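Shop > Bedroom > Covers > Floral

Kemireo Floral Cotton Cover, Cream

June 13, 2023 | By Nadine Awad

The Kemireo is a cream-white cover with a printed flower pattern, meant for beds, daybeds and the kind of wide armchair that collects clothes by the end of the week.
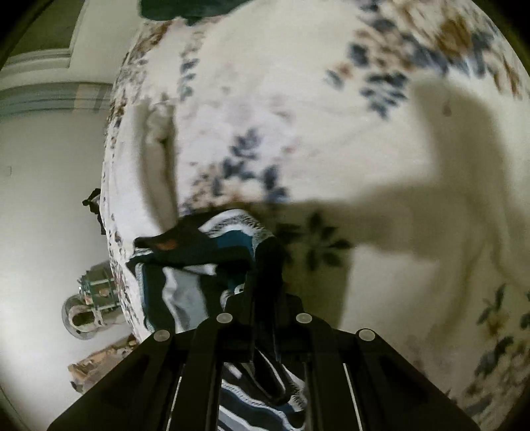 We brought it back in February after the first run sold out. The cotton is the same weight as before and the print has not changed, so a new cover will match one you already own. The hem is now stitched twice on all four sides – the old single hem was the one thing customers wrote to us about.

The cover comes in two sizes, single and double. Both are cut with extra length for tucking in at the foot. If you plan to use it on an armchair, order the single.

Care
Machine wash with similar colors. Keep dark knitwear out of the first wash, as new knits can shed fluff onto pale cotton. Tumble dry on low or hang on a line. Iron on the back of the print if you iron it at all – most of us fold it while it is slightly warm and leave it at that.

Goes with
Keskinen pillowcases, plain cream, sold in pairs.
Bulska knit throw, for the foot of the bed.
Skalluvholm storage bench, which holds two folded covers with the lid closed.

Delivery and returns
In-stock covers ship within 4 working days. Unwashed covers can be returned within 50 days in the original bag. Orders with a Skalluvholm bench ship separately and take 7 working days.

This site uses cookies to remember your cart. Accept | Manage settings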